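Ticket: Pikton heating controller, upstairs zone drops out overnight
Status: Open (reopened by customer)
Site: Kuststead, end terrace, 4 radiators on the affected zone

Customer note, first entry
The upstairs radiators go cold at some point in the night and the controller shows "zone 2 lost" by morning. Your help page says this is caused by a weak signal between the thermostat and the receiver. I doubt it. They are on either side of one thin wall, and they managed perfectly well until the November update.

Support reply
Please re-pair the thermostat, fit new batteries and move it away from metal objects. Allow 90 minutes for the zone to settle.

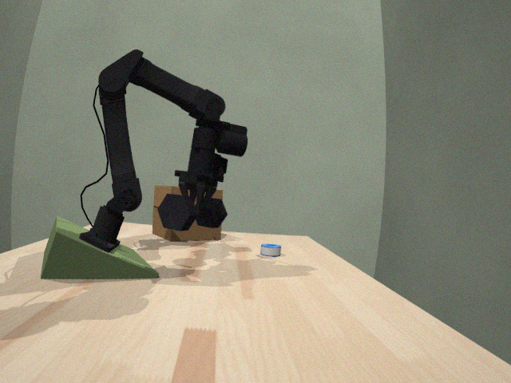 Customer note
Done, all of it, with fresh batteries from a sealed pack. The zone came back at 21:00 and was lost again by 02:13. I was also told by phone that thick curtains could be to blame. There are no curtains on the landing.

Support reply
We have passed this to Sundaram, who supply the receiver board. They ask whether the Mater boiler was serviced recently, as a loose wire can look like signal loss.

Customer note
It was serviced in spring and the wiring was checked then. A loose wire that only comes loose after midnight would be quite something. I opened the receiver cover anyway, with the power off, and every screw was tight.

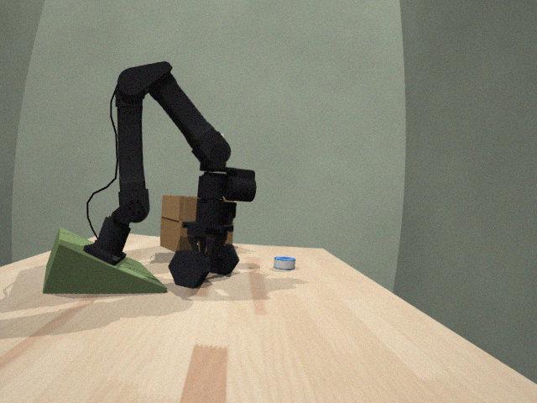 What I did find is that the fault log lists error 13 each night just before the zone goes. Your manual stops at error 12. Could someone tell me what 13 means — or at least whether it existed before the update?

Support reply
Error 13 is a timed check-in failure, added in the latest version. We can roll the controller back remotely if you agree.

Customer note
Agreed, but please leave the ticket open. I have had "fixed" twice already and would like a week of warm mornings first.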